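April 2019

Still not sold on this sleep business. Enda Ó Conaill swears by going to bed at nine and says he's a new man after 4 weeks of it.
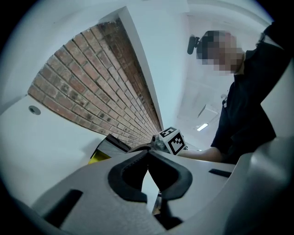 Gray plastic, black rubber pads.

I tried it again last night. Lay there until past midnight listening to the pipes, then got up and ate toast. The book he lent me claims everyone slept like this before electric light. How would anyone know? It runs to 527 pages and I've yet to find a source I could check. Enda says I'm not giving it a chance. He also fell asleep at lunch. I'll do one more week, then he can have his book back.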